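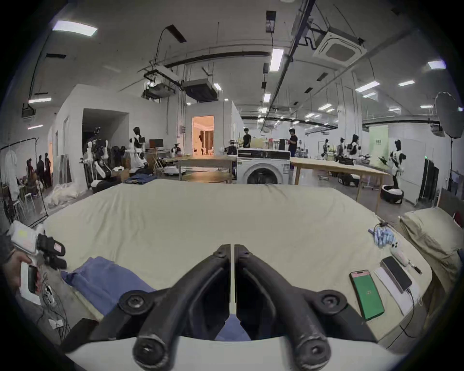
Ticket 1459
Equipment: hand-held gripper, white base, two black fingers
Station: bed and laundry area, Lasstead workspace
Status: Closed, with one follow-up

First report, morning

Hello all, and sorry in advance for the length of this one, but I'd sooner put too much in the ticket than have the next person start over from nothing. The gripper we use at the bed station has started dropping thin cloth. It picks up a phone fine, it picks up the thicker folded things fine, but give it one layer of a bed sheet or the hem of a T-shirt and the fabric slides out as soon as you lift. The trigger feels normal in the hand. The opening reading in the Giniteck logger never gets down to zero when the fingers are closed on nothing. It stops at 108 and sits there, perfectly steady, however hard I squeeze.

I restarted the logger twice and unplugged and replugged the cable at both ends. No change. The second hand-held unit, the one with the yellow sticker, reads zero when closed, so I don't think the logger itself is to blame.

Reply from support, late morning

Thanks for such a thorough write-up, it saves us a lot of back and forth! A steady reading that won't go to zero is nearly always one of two things on these: the zero position has been lost, or something is physically keeping the fingers apart. Please don't re-zero it yet. If there's something in the linkage and you re-zero on top of it, the number will look lovely and the grip will be just as bad as before.

Could you try the paper test first? Close the fingers on a strip of ordinary printer paper and pull gently. Try it at the tips and then again lower down, and let us know where it holds and where it slips.

Update, noon

Paper test done. It holds low down and slips at the tips, every time. I tried it with the tool upright and then pointing down at the bed the way we really use it, and it made no difference which way up it was.

I also looked over the round bolts at the joints with a flashlight. None of them are missing, and none turned under light finger pressure. I did find gray fluff packed in behind the pivot cap on the left finger, quite a lot of it. We do handle a great deal of laundry at this station, so I suppose I shouldn't be surprised, but I'd been wiping down the fingers every evening and feeling rather good about it, and it never occurred to me to look behind the caps.

Reply from support, early afternoon

That fluff is a very good suspect. Please go ahead like this:

Disconnect the cable before you start.
Take off the left cap and then the right one, and keep the bolts in two separate dishes. They look the same but they've worn in differently.
Pull the lint out with tweezers. No compressed air, please, it drives the fine stuff further into the joint.
Wipe the pivots with a dry lint-free cloth. Don't oil them.
Refit the caps, snug but no tighter, and open and close the fingers a few dozen times by hand.
Reconnect, close on nothing, and write down the reading before you touch the zero.

Update, mid-afternoon

All done, and it went more easily than I expected, apart from one bolt that rolled under the table and had to be fished out with a ruler. The left side gave up a wad of lint the size of a pea. The right side had only a few threads. Reading after reassembly, before zeroing: 4. After zeroing: 0, and it came back to 0 on each of ten closes.

Paper test now holds at the tips as well as low down. I then picked up the corner of the sheet, a pillowcase and a thin cotton shirt, five times each, and didn't drop any of them. The cycle counter stood at 4000 when I plugged it back in, and I've written that on the Stular maintenance card so we'll know how long the lint takes to build up again.

Closing note from support

Wonderful, thank you. We're closing this one. Please add the pivot caps to your October check and look at the second unit at the same time, even though it reads fine today. The follow-up is ticket 1054, for a spare set of cap bolts. Please leave the old ones in until those arrive.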